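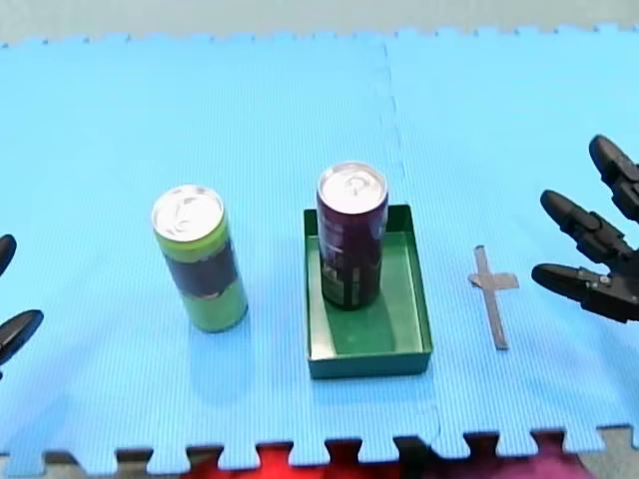 Corentin Bailly wrote in to say that he'd skip the two-handed kit altogether and buy one arm with a plain gripper, because all he wants is his drinks put in a tray and one hand can do that. Fair point, and he's right about the drinks! But I've had the Rellska two-hand bench kit on loan since September, and I've come around to the second hand, so let me make the case and throw in the tips I've picked up along the way.

First, what you get. Two black hands with jointed fingers, two arms, the controller box, a bag of spare screws and a booklet that Pascal Marty (a regular on this page) calls "thin," and he's being kind. You teach the kit a job by guiding it through the motions, then you save the job under a name. Mine has "cans," "napkins" and one called "no" that I should really delete.

Put foam down. I can't say this loudly enough. I started on the bare floor and every can that got nudged went over with a clang and rolled under the freezer. Interlocking foam mat tiles, the kind sold for playrooms and home gyms, fixed that in an afternoon. Two of the big ones are plenty for a tray job. Get a plain color with a fine rib, and turn the tiles so the seam isn't running under your tray, or the tray will rock. Mine creeps a little on smooth floors, so a dab of removable mounting putty at the corners helps.

Mark your spots. The kit does best when things start where they started last time. I tried a pencil (useless on foam) and chalk (everywhere, on everything, including the cat). Tape is the way to go. Painter's tape leaves less behind than duct tape when you peel it, and if you round off the corners with scissors they don't lift as fast.

Pick a tray with low walls. The hand has to get down and let go without catching its knuckles on the rim, and a deep bin makes that miserable. Valentin Rey swears by a cookie sheet, but cans skate around on mine. A shallow box with a bit of a lip is my pick.

Cans! Tall slim ones are easier for the fingers to wrap around than I expected, and they're also much easier to tip. Teach the grab low, a little under the middle. Wipe off any condensation first if they've come out of the fridge. And practice with full, unopened cans, since an empty one behaves so differently that you'll end up teaching the job twice. Please don't practice with open ones. I did it once, with grape soda, and I'd rather not go into it.

Now, the second hand. You can give each side of the mat to a different hand so neither one has to stretch across, and a long stretch is where my kit gets wobbly. One can hold the tray steady while the other loads it. Nikola Sikora uses hers to sort jars of screws in the garage and says she'd never go back to one.

What I don't love: the price, which is 300 more than the one-hand version, and the noise. It's a thin whine, a bit like an electric toothbrush in the next room, and it carries at six in the morning. The fingertips pick up lint too. A damp microfiber cloth does the trick, no cleaner, and let them dry before you start a job. Check the little screws at the finger joints while you're at it and snug up any that have backed out, but go easy with the driver.

Support was good, I'll give them that. I emailed a question about the thumb setting and had an answer 44 minutes later, with a drawing attached.

So Corentin, if drinks in a tray is the whole plan, get the single and spend the difference on drinks. If you've got a garage like Nikola's, look at the pair. Capucine Le Goff has asked how it does with eggs, and I'm working up the nerve. I've bought the cheap ones and put down extra newspaper.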